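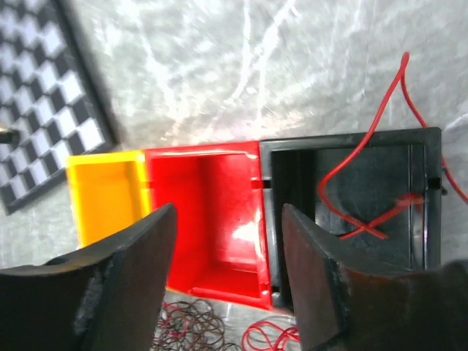
Yellow, red and black box, edge to edge.

March, 8:40 in the morning

Soil from Brurkorthorpe, second round. Domenica Steiner brought the bags yesterday evening and I left them open in the drying cabinet overnight. This morning the upper layer breaks easily by hand, but the deep one still makes lumps as hard as chalk. I crushed these in the mortar, gently, to not break the small stones.

Weighed 200 g of the upper layer for sieving. When I added up the fractions I got 209 g, and this is of course impossible. I found the mistake after coffee: I had used the tare of the old Riedl pan for the new one. The corrected sheet is in the folder, please do not use the first one.
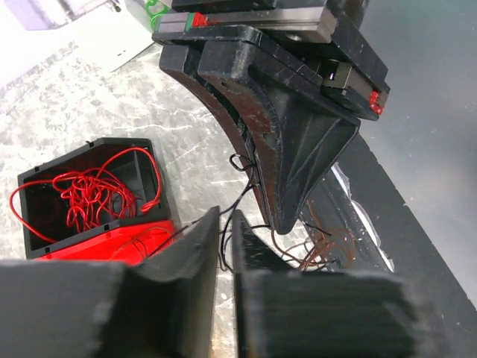 For the fine part I followed the Prumen instruction, with one change. They shake the suspension by hand, I left it on the shaker for 17 minutes and then spun it at 3000 rpm. The water on top was still a little brown. Last month it was clear after the same time, so I suspect more organic matter in this batch, or I was too generous with the dispersant. To check with a blank.
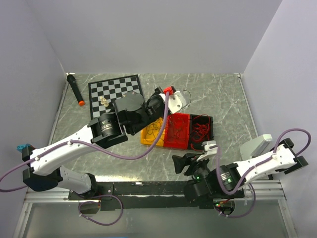 pH of the upper layer is drifting and I don't write the value down until it stays still. The electrode was stored dry again! Please put the cap back with storage solution, the bottle is next to the sink.

The Cakix filters are almost finished. Domenica will order, she asks if we want the same pore size – I said yes. 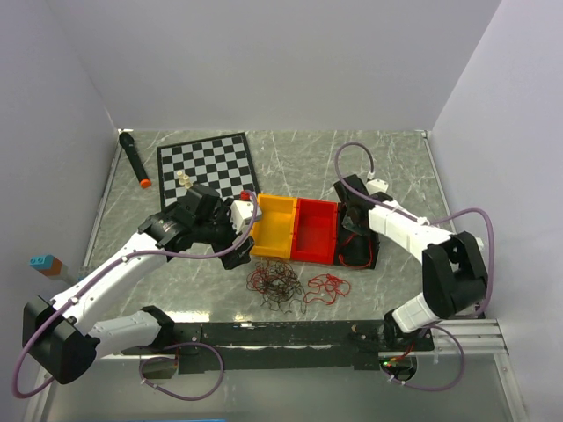 Still open: deep layer sieving, the blank, and the loss on ignition for both. The furnace is free from 14:00, crucibles are already marked on the bottom with pencil. I would like to do the deep layer twice, because the lumps make me unsure about the crushing.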